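### 3.2 Garment sample and wear diary

Garments were contributed by 68 households in Ternmont and Hatar. Each household kept a wear diary for 30 weeks, recording every occasion on which a listed item was worn, washed, mended, lent or set aside. Items were listed at the start of the study by a visiting interviewer, who assigned each one a code and noted fiber content where a care label was still legible. In total, 832 items were listed. Underwear, hosiery and footwear were excluded.

Following Lau and Pichler, we treat dark knits as a separate class. Owners tend to judge them by surface condition (lint, pilling, loss of depth in the black) well before any seam or waistband fails, and the retirement date in the diary is therefore a poor guide to mechanical life. Items were kept and examined in the home, on whatever surface the household normally used for folding.
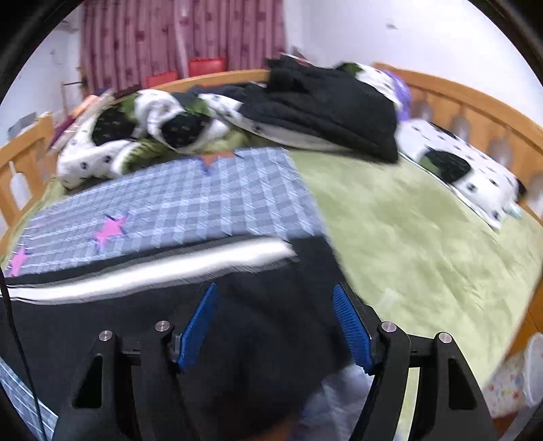
**Figure 4.** Dark garment with white stripe, household setting.

Diary entries were coded by two readers, Ghasemi and Kerslake, working separately. Agreement on the reason for retirement was reached for 88 percent of items before discussion. Most of the disagreements concerned entries such as "don't like it now," which one reader had placed under fit and the other under appearance. These were moved to a residual class and are left out of the model in Section 4. Entries that gave two reasons were coded by the first.

Storage was recorded as hung, folded, or loose. Where an item moved between modes during the study, the mode with the most weeks was used. Folded storage was the most common mode for knits in both towns.

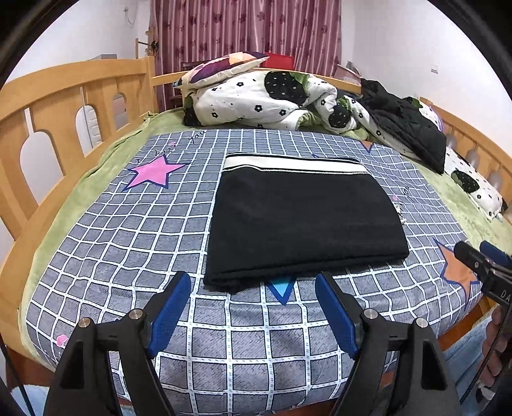 #### 3.2.1 Waistbands and Contrast Trim

A contrast waistband complicates the scoring of appearance. Pale trim on a black body picks up dye in the wash, and owners may report the whole garment as "faded" when only the trim has changed. We scored body and trim separately on the five-point Gritau scale, with the lower of the two taken as the item score. Kerslake rescored a subset under the Alvarado lamp to check for drift between visits. No correction was applied.

Elastic recovery was measured on removable samples only. For garments still in use, the interviewer asked the owner whether the band rolled, gaped or left a mark, and wrote down the answer as given.

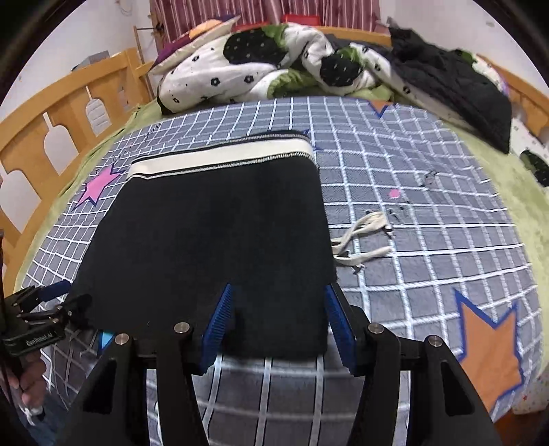
Trim scores fell faster than body scores over the first ten washes and then leveled off. Body scores declined more evenly. Wash temperature had little effect on either once load size was entered, although the diaries are weak on this point: many households wrote down the program name and left the temperature blank. We filled the missing values from the appliance manual when the model was known and dropped the wash otherwise. The effect of line drying could not be separated from season, as few households dried indoors before May.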